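Workshop > Cells > Two-arm bench

October 21, 2018
by Azra Kelmendi

The left arm has been sulking again. It still goes where it's told, more or less, but by the end of the afternoon it was arriving a little low, and a little low is all you need to push a mug over.

I blamed the software first, as one does. Then the calibration file, then Radomir, who had written the calibration file. Radomir Janevski is a patient man and he let me go through all three before he put one finger on the base of the arm and wiggled it. The base moved. Not much, but a base isn't supposed to have opinions.

So this is a post about bolts. I apologize to anyone who came for artificial intelligence.

Both arms stand on the slotted aluminum rail along the front of the cell, and the rail is a wonderful thing because you can put an arm anywhere on it. It is also a terrible thing because you can put an arm anywhere on it. The nuts that sit in the slot will creep if you tighten them once and walk away whistling, and in September I did exactly that. Now I do it in passes. Snug all the bolts on a base, cross to the opposite corner each time, then go around again with the torque wrench set to 9. Run the arms through their warm-up. Go around a third time. There is always one bolt that takes another eighth of a turn, and it's always the one behind the cable.

Which brings me to cables. The right arm had a clip missing near the elbow for two weeks, and the loop it should have been holding drooped just far enough to brush things on its way past. I kept finding cups a finger's width from where they'd been left and thinking I was losing my mind. New clips all the way up now. The trick (Radomir's, I'll give him that) is to pose the arm at its furthest reach before you close the last one, and then leave a bit more slack at the wrist than looks tidy. I like tidy. The wrist doesn't care.

With the bases tight I redid the home position on both arms, then the grippers, then the wrist camera on the left, whose mount has to come off if you want to get at the screws behind it. Whoever drew that mount at Tirholm has never owned a screwdriver. The base boards got a blow of air and a look at their lights.

Then the dishes went back in.
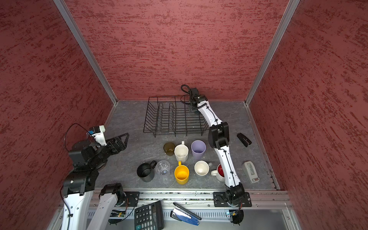

Cups out, rack empty, both arms back on the rail.

The job we test with is putting cups into the dish rack, which sounds like nothing until you watch a pair of grippers try it. Mugs have handles, and the handles point wherever they please. The clear cup is the worst of the lot. The camera looks straight through it at the slate and concludes there's nothing there, and I've had mornings like that myself. The black mug is second worst. The yellow mug has never given anybody a moment's trouble and I'm thinking of promoting it.

I ran the first 10 cycles at quarter speed with my hand over the stop button, which is my policy after any work on the bases. On the third one the right gripper came down on the rack itself and lifted a corner. That was my fault, as I'd put the rack back by eye. It has a proper place, and I have now marked the proper place on the slate with four dots of paint pen, a thing I should have done when we first set up the cell at Harau. After that it behaved, and I took it to half speed, and then went and had lunch, which Radomir says is the real test.

The log says the cell had done 2,000 cycles between my careless September evening and the wiggle. I've decided that's the interval, then, minus a decent margin. Wrench on the bases every 500, clips and connectors at the same time, and a proper strip of the gripper fingers when the pads start to shine. I've written it on a card and taped it to the door of the Hevunik cabinet, where I'll see it every time I go looking for the hex keys. I go looking for the hex keys a lot.

Next up is the squeak in the left shoulder. Radomir can't hear it. I've asked him to come and not hear it from a bit closer, after he's redone his calibration file - the old one was fine, as it happens, but it was fine for an arm that leaned.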